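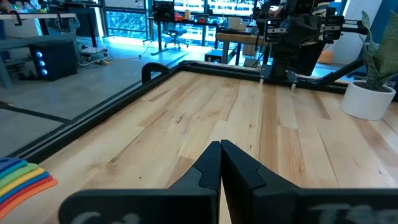
Pale planks and plenty of grain.

I finished my no-spend March three days early (the car needed tires, so I'm calling it there) and I am so happy with how it went! We put $2000 into the emergency fund, which is more than we saved in all of last fall.

The rules were simple. Rent, utilities, gas and groceries were fine. Everything else had to wait on a list taped inside the pantry door. By the second week I had 27 things on it, and when I read it back last night I only wanted four of them. One was a waffle iron. I still want the waffle iron.

The biggest surprise was the phone bill. I'd been paying for insurance on a handset I traded in when we still lived in Sesville, and one call got me $189 back – my best twenty minutes of the month. Go look at your statements, every line, even the boring ones!

I got the pantry list idea from Lorcan Hegarty's talk at the Hayes library, and he also suggests moving the money the same day you don't spend it. I did that with every skipped lunch out, five or six dollars at a time, and it was weirdly fun to watch it climb.

April will be looser. We have a birthday coming, and I want to try sinking funds for the car.

Comments

Marnie B.: Just checked my bill and I have the same insurance charge. Calling tomorrow!

dutchoven72: Get the waffle iron.

Recent posts
Our grocery budget, line by line
Why I closed my Holia store card
Sinking funds for beginners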